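**Gripper data project, final report (Morena Mazza)**

We logged 409 demonstrations with the hand-held gripper by the end of term. I trust 229 of them. The rest have drifting timestamps or a closing width that makes no sense, and I would leave them out of any training run. 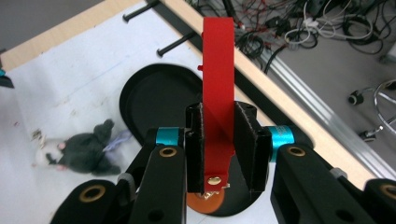
*Fig. 1. Hand-held gripper with the red plate between its jaws, over the black tray. Plush mouse at left.*

The Kelden group reported that soft toys were "basically solved." I don't buy it. Their test used one toy and one table, and our trained policy managed 98 successes in over 200 tries on the same task. Before April I want a second table and someone other than me scoring the runs.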